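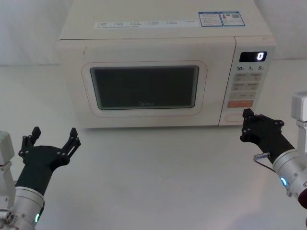 Head camera view, microwave station, both arms in the work area.

Bimmont microwave set, release notes

Bimmont is a set of teleoperated recordings of a two-armed robot using a countertop microwave. It was gathered at the Garside lab in April for training policies that learn from demonstration. The set holds 3075 episodes. Of these, 65 are held back for testing and should not be used in training.

Tasks

press_start: bring the closed right gripper to the orange button and press it once.
open_door: press the oval door release at the foot of the control panel, then back away.
set_power: press one of the upper buttons named in the instruction.

Each episode has a single instruction in plain English. Wording varies between operators and we have left it as typed, spelling mistakes included.

How the episodes were gathered

Operators drove the arms with the Vellavwood leader rig. An episode starts when the operator lifts the foot pedal and ends when they press it again, so there is often a short still period at both ends. We have not trimmed these. If your loader drops still steps, check that it doesn't also drop the hold during a button press, which can look the same in the joint data.

The left arm is recorded in all episodes, even where it does nothing. Some operators parked it low, others kept it up beside the appliance. 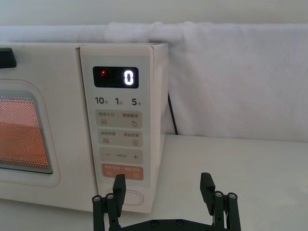 Wrist views matter most in the last few centimetres, when the head camera has trouble judging the gap between fingertip and panel. They also have their own problem: the fingers can cover the very button being pressed. Policies trained on the wrist stream alone did poorly on open_door for this reason — use both streams if you can.

The panel labels are in Chinese. Instructions refer to buttons by position or colour, never by the printed text.

Files

episodes/ one folder per episode, with video and joint states
instructions.csv episode number, task, instruction text
splits/ train and test lists
fevard/ camera calibration, in Fevard format

Known problems

In 70 episodes the wrist stream lags behind the joint states. They are listed in splits/lag.txt and are part of the training list unless you take them out.

Success labels were entered by the operator straight after each episode and have not been checked by a second person. Failed attempts are kept and marked 0.

Lighting, table and appliance are the same throughout. Do not expect a policy trained only on this set to cope with a different microwave.

Changes

Version 3 adds set_power and corrects the gripper scale, which was reversed on the right arm in earlier versions.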